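Prelby Sorting Table Kit

For robotics clubs, classes and student teams
Listing updated April 2026

Prelby is a tabletop sorting task in a box. You bring a robot, a table and a group of students, and the kit gives you things to pick up, places to put them, and 46 task cards that start out easy and get pretty wild by the end. We built it for the Flelville student challenge, where every team sorts the same objects and still manages to come up with a completely different way of doing it!

The idea is simple enough to explain to a new member in a minute. Each basket gets a handwritten label. The robot picks an object, works out which basket it belongs in and lets go over the right one. Then somebody changes the labels, or moves a basket to the other end of the table, and the code that worked so nicely has to cope. 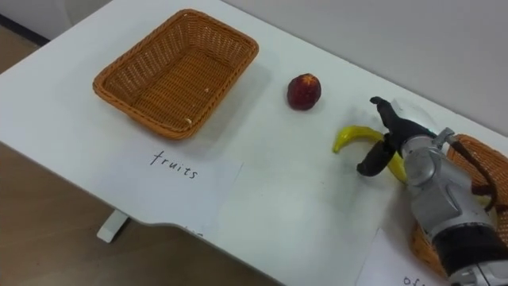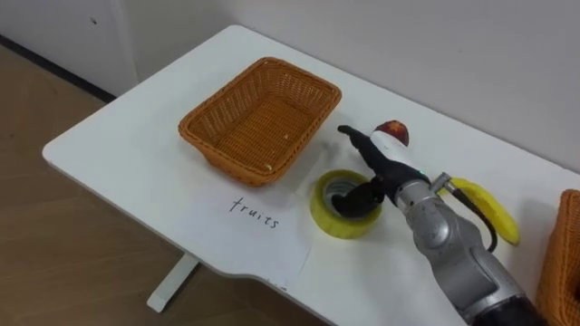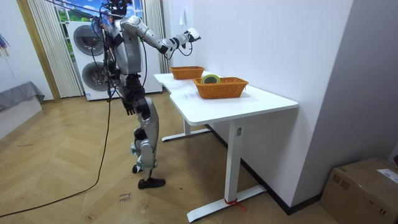

Fruit and tape are our favorite pairing for a first session. A banana has a curve to deal with, a peach likes to roll, and tape can be gripped from the outside or hooked through the middle (teams argue over this one for ages, and it's a great argument to have).

What comes in the kit

2 woven baskets
Toy fruit set
Tape rolls in mixed sizes
Blank label sheets and a black marker
46 task cards
Score sheets and a coach's guide

Robot and table not included.

Which robots does it work with?

Any arm that can lift a toy banana. Grippers and hands are both welcome, and the cards don't assume either one. Clubs without a robot of their own can run the first 3 cards by hand, with one student giving instructions and another following them to the letter. Try it even if you do have a robot, it's a riot.

Scoring

A full round is worth 69 points. Dropped objects can be put back on the table and tried again. Callum Hepburn wrote the scoring rules and keeps the current version in the coach's guide, so please check there before a match. The Apaza card set, with stacked objects and mixed labels, comes out in June and fits the same box.

Spare fruit and extra baskets are listed under Purkeck parts.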